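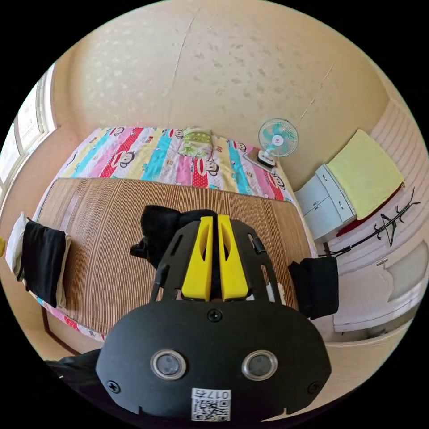 Student Projects > Manipulation and Grasping

Thread: Fabric folding project, how many demos per item?

solheim_bench
Our team has picked cloth folding for the spring showcase and I would like some advice before we commit to a collection plan. We are a college club, second year, with no paid staff. The plan is to record people folding and stacking things with the hand-held gripper and train a policy from the recordings. We want to run it on the club arm in December.

So far we have 182 recordings. They were all done in bedrooms by three members. The items are towels and dark clothing, mostly folded on top of a bed. My questions:

1. Is it better to get more demos of one item or spread them out over several?
2. Does the surface under the cloth matter much? We have been using whatever is on the bed.
3. Has anyone had trouble with black cloth?

kettleandwire
1. One item first. Get a towel working. Then add a second item and see what breaks.
2. Yes, it matters, but you want variety there if the showcase is in a room you haven't recorded in.
3. Yes. See below.

Black cloth was our worst item last year. The folds don't show up well, so the policy has trouble finding the edge. We had 5 team members label the corners by hand in a sample of stills and they couldn't agree with each other. If people can't find the corner, I wouldn't expect the model to.

radia_club_mentor
I mentor the Radia team. I disagree on starting with one item. We did that two years ago with a single white towel and we got a policy that folded that towel and nothing else. When we added a second towel of a different size, it went for the spot where the first one's corner would have been. We ended up throwing out most of the first month.

Mix from the start, even if the early numbers look worse.

kettleandwire
How many demos did you have for the one towel?

radia_club_mentor
190, all on the same table, same person.

kettleandwire
Then I think the table and the person were the problem. Ours was one towel on seven or eight surfaces with four people, and it moved over to other towels without much trouble.

radia_club_mentor
Could be. We changed both at once, so I can't separate them. I would still mix items.

solheim_bench
Thanks to both. On surfaces, we have a striped straw mat, a cartoon quilt, and plain sheets. The mat has been the easiest for the person doing the demo. Cloth slides on it and doesn't catch. The quilt bunches up when you pull on something lying on top of it, and the fingers sometimes pick up the quilt along with the item.

flendetell_j
Keep the quilt ones. Picking up two layers by mistake is going to happen on the arm too, and you want some recordings where the person notices, lets go and tries again. We deleted all of ours like that because they looked messy. Then the arm had no idea what to do after a bad grasp. It would carry both layers up and keep going as if nothing was wrong.

Don't keep the ones where the person gives up, though. Only the ones that recover.

solheim_bench
We have been deleting those. I'll stop.

ozan_t
Question from someone on a first-year team. Why record on a bed at all? Our adviser told us to use a table for everything because the height is fixed.

solheim_bench
Mostly because that is where people have laundry. The showcase task is a bed with a pile of items, and the judges choose the order. A table would be simpler but it isn't the task.

kettleandwire
For a first-year team I agree with your adviser. A mattress gives when you press on it. With the hand-held tool you don't notice, your arm just adjusts. On the robot it matters a lot how far down you go before closing.

Folasade Olaniyan
I ran data collection for Zaletti last season, so I can add some things on the practical side.

Write down who recorded what. We had 709 recordings at the end and no record of the person for the first third of them. One member folded everything toward herself and another folded everything away. Both are fine, but mixed together with no label the policy would start one way and finish the other. We spent two weeks watching clips to sort them out.

Reset the items properly between demos. People get lazy and drop the towel back in the same spot half folded. Ask them to pick it up, shake it out and toss it.

Keep the other stuff on the bed. We cleared everything off at first, and then the arm had trouble at the showcase because there were folded piles next to the work area and it had never seen one.

On black cloth, I would not drop it. Move near a window or put a lamp low and to the side so the folds throw a bit of shadow. That helped us more than anything we did in training.

kettleandwire
The lamp is a good idea, but then you need the lamp at the showcase too.

Folasade Olaniyan
We didn't have one there. We recorded maybe half with side light and half without, and it did better on the plain-light half than it had before we added the side-light ones. I can't tell you why.

kettleandwire
I would want to see that repeated before I told a team to count on it. More data by itself could explain it.

Folasade Olaniyan
That's fair. We did add data at the same time.

ozan_t
Does it matter if things with straps are in the pile? Our laundry box has a couple of bags and an apron in it.

flendetell_j
Straps are hard. The finger goes through the loop and then you lift the whole thing by the strap. I would leave them out of the training items for now, or use them only as things the arm has to work next to.

radia_club_mentor
Agree with that. We had a drawstring get wrapped around one finger and the arm dragged a whole stack off the bed. No damage, but that was the end of the run.

solheim_bench
OK. Here is what I am going to take to the team:

Towels first, three different ones, then T-shirts. Black items stay in but as a smaller share. No straps except as clutter.
Every recording gets a name, the surface, and the fold direction.
Keep the failed grasps that recover.
Half of the new recordings at somebody's place we haven't used yet.

Still undecided on fold direction. I would like to pick one and make everyone use it.

Folasade Olaniyan
Pick one. Away from the body was easier for our arm because of where it was mounted. Check yours before you decide.

radia_club_mentor
What is the arm's reach compared with the bed? Ours could not get to the far third and we found out late.

solheim_bench
I need to measure. It is on a cart, so we can get it close to the side of the bed, but I have not tried the far edge with the gripper pointing down. We have the lab on November 12, 2018 and I'll check it then and post the numbers.

kettleandwire
Check it with a towel in the gripper. The fold takes more height than you think, and ours ran into the joint limit halfway over.

solheim_bench
Will do.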